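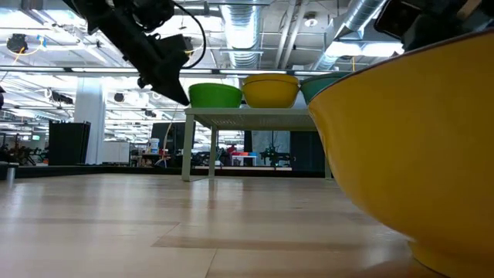

Page last changed: October, revision 3

Figure 4. Bowl task, view from the low fixed camera. The left gripper is at the rim of the green bowl on the table; the large yellow bowl stands on the floor close to the lens.

4.2 Rim approach with two finger shapes

The second set of trials compared two fingertips on the same arm and under the same controller. The first, the Gresine wedge, narrows to a point so that one finger can pass inside a rim while the other stays outside. The second, the Stemell pad, is a flat finger with a soft face and a wider contact area. Both were driven by the Killolon position controller at its stock gains. No force signal was used to stop the fingers; closing ended when the motor current passed a fixed limit.

Bowls were chosen as the test object for two reasons. A rim gives a thin, curved target that can be reached from many directions, and a shallow bowl leaves little room between the rim and the table for a finger that comes in too low. In the layout of Figure 4 the green bowl is wide and shallow and the yellow bowl beside it on the table is taller, so that a planner tuned on one shape could be checked against the other without moving the table. Bowl order was changed between blocks.

Each attempt began from a parked pose. The arm came down at a slant, paused above the rim, then moved along the finger axis until the inner finger was below the lip. An attempt was scored as a success if the bowl was raised clear of the table and held level for the full hold period. A bowl that was lifted but tipped was scored as a partial grasp and is listed separately. Attempts stopped by the operator before contact were dropped from the count.

After dropped attempts were removed, 707 remained: 479 on the table bowls in the standard layout and the rest in the shifted layouts described in Section 4.3. Within the standard layout, 107 attempts ended in a partial grasp and 81 in no grasp at all. Most of the partial grasps came from the pad. Its wider face met the curved wall at two points near its edges, and the bowl turned between them as the load came off the table. The wedge showed less turning, but it was more sensitive to height error. When the tip stopped short, it closed on the lip alone and slipped off.

Camera position had a larger effect than we had planned for. The Salinas camera was first mounted overhead, where the rim outlines were clean but the height of the fingertip was hard to read. The low view in Figure 4 shows the gap between tip and rim directly. Its weak point is occlusion — the teal bowl is partly hidden by the rim of the yellow bowl in the foreground, and the right leg of the table is partly hidden as well. Glossy bowls also carried reflections of the ceiling lights, and the rim detector at times took the edge of a highlight for the edge of the bowl. Masking the brightest pixels removed most of these false edges at the cost of a shorter visible arc on the yellow bowl.

Cable drag was a smaller source of error. The black cable leaves the upper part of the arm in a loop and returns toward the gripper housing, and at some wrist angles the loop pulled lightly on the last joint. We did not model this. Both fingertips were tested with the cable routed the same way, so the comparison between them should be little affected, although absolute tip error may be overstated for poses with the wrist turned far outward.

The controller was left unchanged through all blocks. A later run with lower gains near contact is reported in Section 4.4, where the wedge is used alone.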